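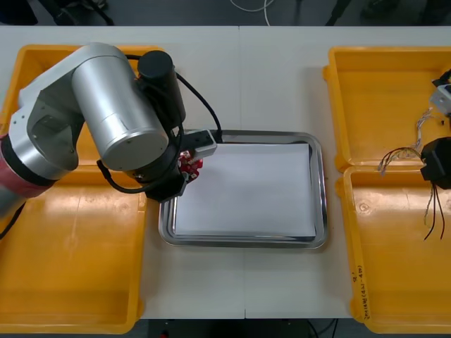
Yellow crates and a steel tray on a white tabletop.

Istetti Community Help > Inventory and Stores

Keeping lot codes when parts leave the supplier carton

deepshelf
Posted September 16, 2025

We keep small purchased parts in open plastic crates. Receiving opens the carton, records the part number and quantity in Trivero, tips the contents into the crate and recycles the carton. The lot code is on the carton label, so after that step it is gone. Some of the parts have a code printed on them and most do not.

In May a supplier notified us of a bad lot of 175 pieces. The crate held 683 of that part number from several deliveries, and we had to quarantine all of it. Stock is issued first in, first out on paper, but the crate is topped up from above, so in practice the newest parts go first.

Is there a way to hold the lot code through to issue without giving each lot its own shelf location? We are short of shelf space. Trivero has a lot field, currently switched off for purchased parts.

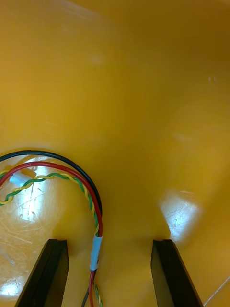
Partanen Stores and Materials Group

tare_and_net
Member

Switch the lot field on first. Whatever you do physically is of limited use if the issue transaction doesn't ask for a lot.

Then stop tipping. One lot goes in one bag, and the bag goes in the crate. Cut the label off the carton and put it inside the bag, printed side out. If the label is too big or damaged, write a card with part number, lot code, quantity and date received. The crate stays as the shelf location and the bag becomes the unit of stock. No extra shelf space is needed beyond what the bags take up, and in our case that was one crate in ten moved to the next size.

Details that caused us trouble:

Part bags. When a picker opens a bag, the remainder goes back in the same bag with the quantity on the card corrected. Never combine two part bags, even when the part number matches.

Order in the crate. Stand the bags on edge, oldest at the front. Flat bags get stacked and you are back to newest first.

Returns from the floor. If the lot is unknown, book it to a dummy lot and keep it separate. Ours is called UNK-4. It gets reviewed monthly and most of it is scrapped.

Existing stock. Do not try to sort it. Book everything in the crate to one legacy lot and use it up before any bag is opened. We had 313 part numbers to convert and did it as each one was next received. 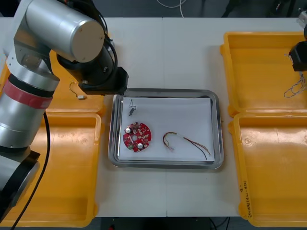 Page 4

Kalcombe_stores
Member

Just use smaller crates.

ohmslot
Member

Smaller crates only help if you have the locations, and the original post says they don't.

I agree with the bag method, with one addition for parts that carry their own marking. Do not assume the printed code is the lot code. It may be a model number, a date code or a mold number, and the supplier's carton label may use a different number altogether. Ask the supplier in writing which line is which and whether it changes with every lot. Put the reply in the item record.

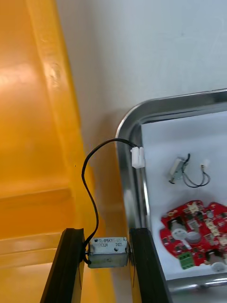
Small metal housing, markings on the upper face.

If the printed code does identify the lot, you can leave those parts unbagged and have the picker key it in at issue. Check first that it can be read at the issue counter under normal lighting. We tried this on a part with very small print and went back to bags, as the wrong characters were being entered too often.

deepshelf
Original poster

Thanks. The lot field is now on in the test system and we will start with bags on the next delivery. Is there a way to make Trivero reject an issue against a newer lot while the legacy lot still has stock?

tare_and_net
Member

Yes, item settings, issue rule, set to oldest lot and tick enforce. Supervisors can still override it, so run the override report.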